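Zandora Centre, Household Skills
Unit 2 handout: Clearing and making up a bed
Issued June 21, 2019

Read this before the practical. Bring it with you, as there are no spare copies in the Verngate room.

A bed in daily use collects things. Clothes get put down on it, the top cover ends up against the wall, and the blanket is pulled out of shape. Work from the top layer down. Clothes come off first, then blankets, then the heavy cover. The bottom sheet is left until the mattress is clear.

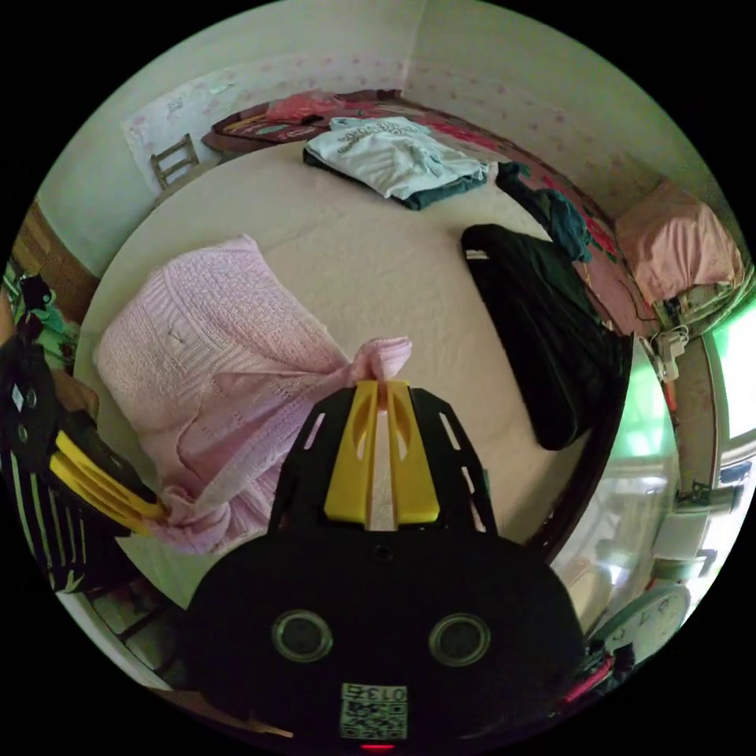 Fig. 1. Pink knitted blanket, T-shirt and dark clothing on a cream sheet, with the patterned comforter along the wall.

Sort clothes as you lift them. Make one pile for the wash and one for the drawer. Anything you are unsure of goes in the wash pile. Do not fold on the bed if you can use a table.

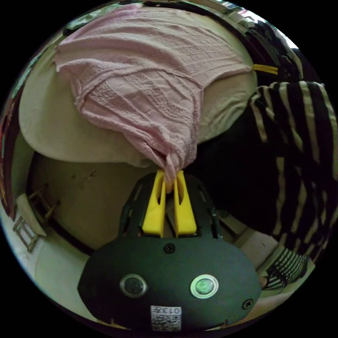
Knitted blankets need more care than woven ones. They stretch along the rib and will grow longer if hung by one edge. Fold them flat and store them on a shelf. If you have to pick one up by a corner, as with the pale pink one, gather a good pinch of cloth so that the pull is shared between several rows. Raised patterns catch on rings and watch straps, so take these off. Wash at 30 degrees or as the label says, and dry flat.

Heavy covers and quilts take two people. Stand on opposite sides, take the corners and fold towards the foot of the bed. Dark floral prints hide marks, so check them by a window.
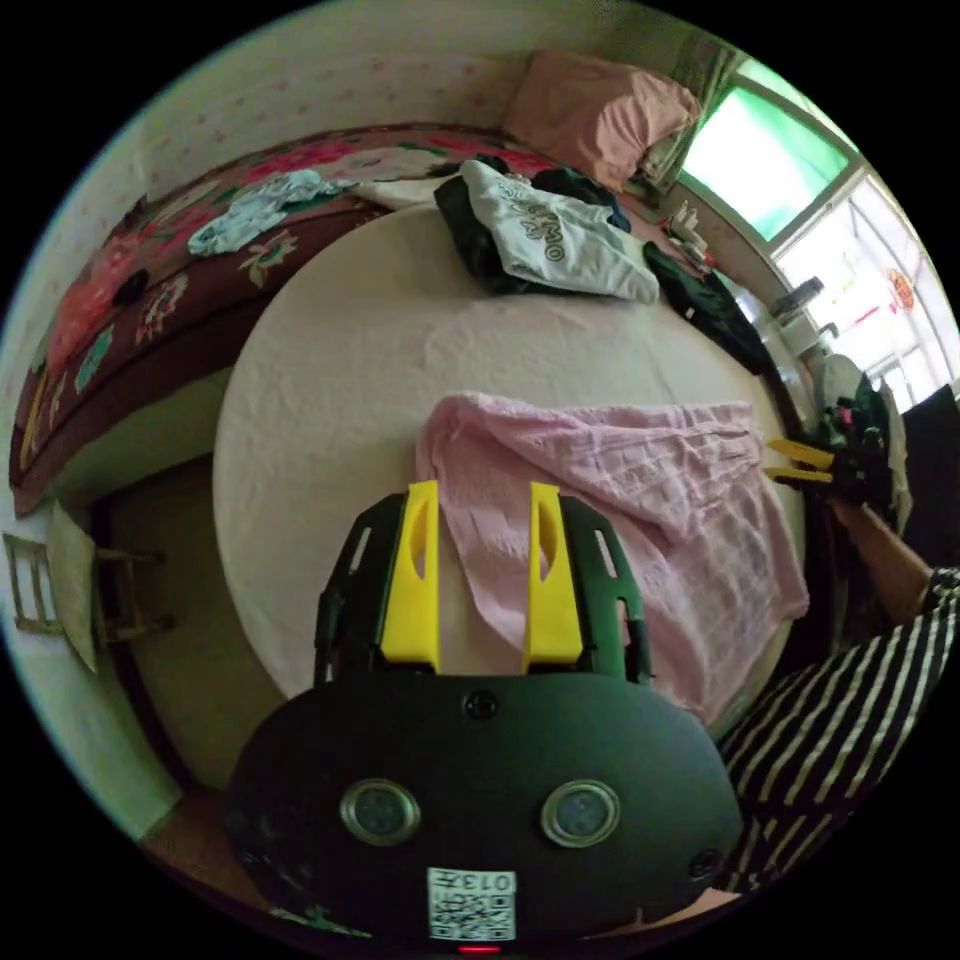

Fig. 2. Bed with clothing still at the far end; floral quilt along the side.

Remaking
Smooth the sheet from the middle outwards and tuck the foot end first. Put the quilt back, then the blanket, folded in thirds across the lower half. Pillows go on last.

For the July session
Write up one bed at home in no more than 600 words. List the layers in the order you removed them. Hand in at the Verngate desk, room 127.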